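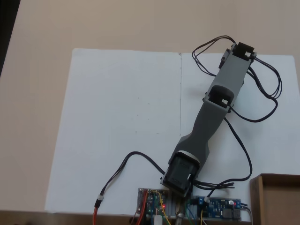 Maite Goicoechea has an opinion about tabletops, and it took her many years to form it. She takes care of the work tables at Eltetska, a shared workshop with 8 members, and the first thing she does for any table is to cover it with paper. "White paper, and big," she told me. "If you drop a small screw on a brown table, you look for it the whole afternoon." On the pale beige table the paper covers most of the surface but leaves a bare border along the top and the left side, and down the middle runs a faint line where two sheets seem to meet. I asked her if such a joint is not annoying. "You feel it if you write over it. For other work, no. I prefer a joint in the middle to a paper that is too short."

She buys the paper in large sheets, up to 700 in one order, and she stores them flat on a shelf behind the door. Rolls she does not like. "A roll always wants to become a roll again," she said. She also does not use much tape - the glue stays on the table and then somebody must clean it with alcohol.

When does she change the paper? Brahim Abdel Rahman, who shares the room with her in the mornings, would change it every evening. Maite waits longer. "A few gray specks are not dirt for me," she said. "When I can't tell anymore what is a speck and what is a part, then I change it."

The old paper goes to the shelf under the window, where people take it for drawing plans or for wrapping. Brahim once found on the back of a sheet a shopping list from the winter before. He still needed the sandpaper.

Print this article | E-mail this article

Recent interviews
- Shelves without screws at Trasismont
- A quiet corner for the sewing table
- How we choose a desk lamp

Contact | Copyright Eltetska | Back to top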